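Re: [stesora-users] Planner stalls on thin objects

> After the update Grostach rejects 7 grasps out of 19 on our silverware set. Is it the depth filter?

Hello all, and thanks for writing in! We're on the same cutlery task this July.
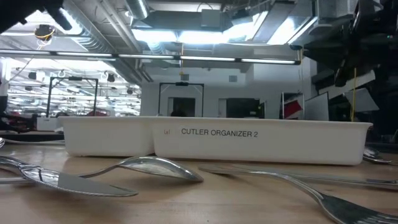
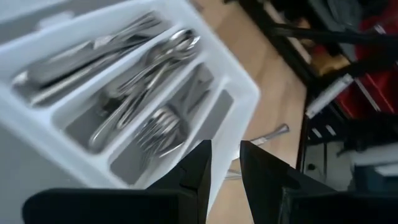
I'd look at the planner before the filter – ours was quietly using the old collision margin. Clear the Mamo cache, restart, and please do send your log along if it still stalls, I'm happy to read it.

Warmly,
the Turley maintainer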